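**29 January 2026 - Lumon bench, cups and cubes**

Second day of sorting out the small-parts box. The Clakitz order came with 300 g of packing paper and no list, so the labels are my own work and should be trusted accordingly.

Black cup stays. It is glossy inside and out and shows every fingerprint, but it has outlived 2 kettles and I respect that. The orange cube still looks like something left over from a children's party. Do not taste it. Teal surface wiped down, shelf 9 relabelled.

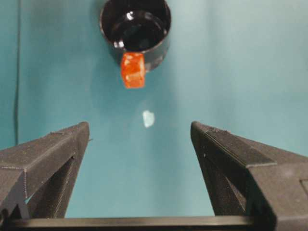 Still to do: find a lid for the box, ask Sturnovville whether invoice 2310 is ours, and move the spare cups out of the Shirazi drawer before May, when they'll want it back.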